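Visit to the Estus Laundry and Linen Works, Stalden

13th July

The Association's summer visit took members to the Estus works at Stalden, which washes and finishes linen for hotels, care homes and two hospitals in the district. The party was received at the goods entrance and given high-visibility waistcoats before going in.

## Sorting and washing

Soiled linen arrives in wheeled cages and is weighed on entry. The works handles 800 kilograms in an hour when all lines are running. Members watched sheets and towels being separated by hand, a task the company has kept at the front of the building so that the clean side can be closed off by a wall and a pair of air-locked doors.

The tunnel washer was installed in May and replaced five older machines. Rinse water is collected and used again for the first wash of the next load. Several members asked about the hardness of the local supply, and were told that a softening plant stands behind the boiler house. It could not be visited owing to building work.

## Finishing

Flat linen passes through a heated ironer and is folded at the far end. Garments are treated separately. The Dervishi contract, for kitchen and dining room uniforms, accounts for 376 pieces a day, and each is checked for missing buttons and worn seams before it is hung. Mending is done on the first floor by staff who also train new starters.
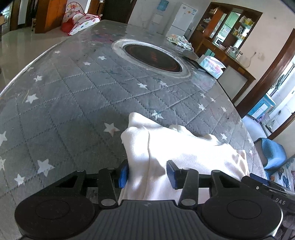
*White garment on a covered table.*

## Transport and staffing

The works employs 54 people over two shifts. Deliveries leave before six in the morning, with the Botska round going first on account of the distance. Members raised the question of parking for larger vehicles in the lower yard, and the company has agreed to send a plan of the proposed changes to the Association's office.

Tea was served in the canteen, after which the party returned to Stalden station on foot.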